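Chapter 3

Surfaces, Tape and Hand Tools

What you will cover

Why the top of a bench matters more than what is under it
Taping down a work zone
Where a tool goes when it isn't in a hand
Small containers
Clearing down

Before you start: read the safety page at the front again. Yes, again. Bring your notebook, a pencil, a rag.

3.1 Opening case: the Ko repair room

January, early. Chang-ho Seok has the keys to the repair room at Ko and a list of jobs left over from the holidays. Hinges, a lamp, two drawers from the Varik cabinets that won't close. Nothing hard. He figures he'll be done by lunch.

He isn't. First drawer goes fine. Second one, he sets the pliers down, turns to get a screw, turns back, no pliers. Under the rag. Then the screw rolls. Then the drawer front slides on the smooth top and he gets a scratch right across the face of it, the part the customer sees. Now he has three jobs where he had one: find the screw, fix the drawer, fix the scratch.

Read that again and mark where the time went. Very little of it went on repairing anything. Most beginners, asked what Chang-ho should have done, say "be more careful." That is not an answer you can use. Careful how? This chapter is about the how.

3.2 The top

A good top is flat, steady and easy to wipe. Color counts too. On a white top you see every crumb, hair and drip, and a small dark screw stands out at once. The downside: it shows marks, and people stop noticing them after a while. A dark top hides dirt and it hides parts. For small work go light if you get the choice.

Smooth tops have one real problem. Things slide. Push on a workpiece with a tool and it goes away from you. You can clamp it, you can lay down a mat, or you can tape a zone.

Check the top before any work. Run your palm over it (gloves off, slowly, after looking for anything sharp). Feel for grit. Grit under a workpiece scratches both the piece and the top. Then look at it from low down, with the light coming across. Bumps and old glue show up that way when they don't from above.

3.3 Taping a work zone

Duct tape is the cheap way. Cloth backing, strong glue, tears by hand. Lay the strips side by side with each one lapping over the last, so no bare line shows between them. Press from the middle out. Creases will happen. Small ones are fine, a big fold is not, becuase a screwdriver tip will catch in it and lift the whole strip.

Torn ends come out ragged. Cut them with scissors if the zone has to last. For a day's work leave them.

Things to watch:

Glare. The face of the tape can be shiny, and a lamp right overhead gives a bright spot just where you are trying to look. Move the lamp to the side.

Glue. Leave tape down for months and the glue stays behind when you pull it. Change it before it gets that far.

Solvents. Some will soften the glue. Wipe spills now, not later.

The zone also tells you where work happens and where it doesn't. Tools and parts in use go on or at the edge of the tape. Everything else stays off.

3.4 Pliers

The tool you'll pick up and put down most. Two levers on a pivot, short jaws, long handles. Squeeze far back on the handles and you get more force at the jaws. Choke up near the pivot and you get less force, with your hand closer to the work.

Handles are often dipped or sleeved in rubber or plastic. That is for grip and comfort. It is NOT electrical insulation unless the tool is marked and rated for it. Learn this one cold.

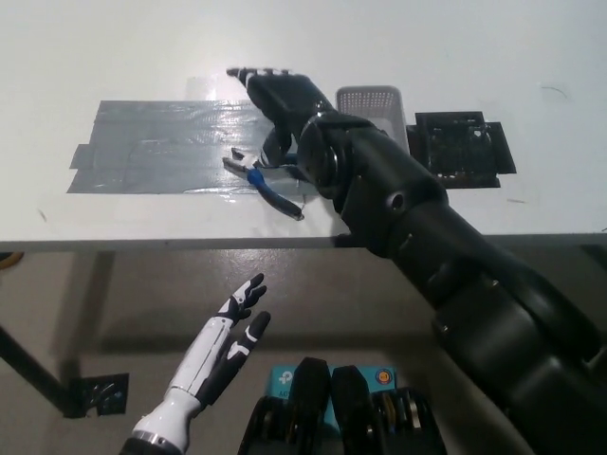
Setting pliers down sounds like nothing. Do it the same way every time. Jaws toward the work, handles toward you, so the tool comes back to the hand without turning it around. Keep the handles from sticking out past the front edge or a sleeve will find them. Jaws closed if you can, open jaws snag rags and wire.

Look at the jaws before use. Chips, rust, old solder. Open and close them a few times. Stiff pivot: one drop of light oil, work it in, wipe off the rest. Sloppy pivot: put it aside and tell whoever runs the shop.

3.5 Small containers

A basket with holes in the sides is good for bigger loose things, you can see in and dust falls out. Bad for tiny screws, same reason. For screws use a solid dish or a magnetic tray. Keep the container behind the work zone or off to the side, in reach, never between you and the job where your wrist will drag it.

One job, one container. If you have two drawers apart at once, two containers, labeled.

3.6 Clearing down

Tools back first, then parts, then waste, then wipe. In that order or you end up wiping round things. Look at the floor as well, a dropped washer on concrete travels further then you think.

Key words: work zone, lap, pivot, jaw, rated tool, clear down

Try it

Tape a zone on a practice board. Lap the strips. Put a scrap of wood on it and push sideways with one finger, then do the same on the bare board. Write down what you notice.

Go back to Chang-ho's morning in 3.1. Mark each place where he lost time and put a section number from this chapter next to it. One of them has no section yet. We get to it in Chapter 4, Holding and Clamping.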